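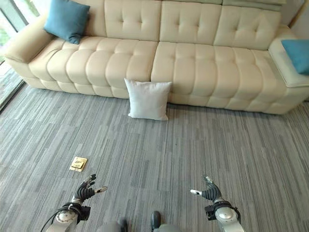 **Asanka Khan** wrote:

The proposed quiet hours for the Pletaden reading lounge should begin at 7 p.m. and not at 5 p.m. as circulated. Members who work a standard day cannot reach the building before six. Under the present draft they would never be able to hold a conversation in the lounge on a weekday. I ask that the draft be amended before it goes to the March meeting.

---

**skosero_desk** wrote:

Your comment has been entered in the consultation record. For the benefit of those joining the thread, the text under discussion is as follows:

> 3.1 The lounge shall be a place of quiet from 5 p.m. until closing, Monday through Friday.
>
> 3.2 During quiet hours, members shall not hold telephone calls, play recorded sound without headphones, or conduct group meetings.
>
> 3.3 Groups of more than 4 persons shall reserve the Talukder Room.

Remarks on the Saturday schedule belong in the separate thread on opening times and will be moved there.

---

**Ottavio Serra** wrote:

I must disagree with the first post. The survey returned 257 forms, and the complaint that came up most often concerned noise in the early evening. Five o'clock was chosen in answer to that complaint. If the start is moved to seven, the rule will cover only the last part of the evening, when the lounge is already fairly calm.

I would also point out that 3.2 does not forbid conversation. It forbids calls, recorded sound and meetings. Two members speaking in low voices would be within the rule as I read it.

---

**Asanka Khan** wrote:

With respect, 3.2 must be read together with 3.1. "A place of quiet" is not defined anywhere in the draft. One member of staff may read it as Mr. Serra does, and another may ask people to leave for exchanging a few words. We had this difficulty with the old rule on food, which said "light refreshments" and was applied in a different way on each floor.

If low conversation is to be allowed, the rule should say so.

---

**northstair** wrote:

I support a definition. I take no position on the hour.

May I raise 3.3 as well? The Talukder Room has to be reserved 14 days ahead. A language circle of five or six people that meets when its members happen to be free cannot plan on that basis. Either the notice period should be shortened or the number in 3.3 should be raised.

---

**Ottavio Serra** wrote:

The notice period is set in the room policy and is outside this consultation. I agree that it is too long. I do not agree that the number should be raised. Six people talking at one end of the lounge can be heard at the other, and the members who come to read have no second room to go to.

---

**tronach_branch** wrote:

The Tronach branch adopted a similar rule last year, and our experience may be of use. Our text reads: "Conversation shall be kept to a level that cannot be followed by a person seated at the next table." Staff find it easy to apply. We started at 6 p.m., and about 100 members signed a petition against the rule in its first weeks. The petition was heard, the hour was kept, and we have had few complaints in recent months.

Telephone calls remain the main problem. Members step behind the coat racks to take them — they appear to believe that this counts as leaving the room.

---

**Asanka Khan** wrote:

I could accept the Tronach wording in full. I could also accept six o'clock, although I would still prefer seven.

---

**Ottavio Serra** wrote:

I can accept the wording. I cannot accept the hour. The noise reported in the survey falls between five and six, and a rule that begins at six leaves it where it is. I ask that my objection be recorded.

---

**northstair** wrote:

Would the desk confirm whether the two questions can be voted on separately? It would be a pity to lose the definition over the hour.

---

**skosero_desk** wrote:

They can. The definition will go forward as item 3.1(a), using the Tronach text with "next table" changed to "next seat." The starting hour will be put as a separate item with three options: five, six and seven. Mr. Serra's objection has been recorded.

The question of the notice period for the Talukder Room has been passed to the rooms office. Further comments on 3.2 may be posted here until noon on the day before the meeting.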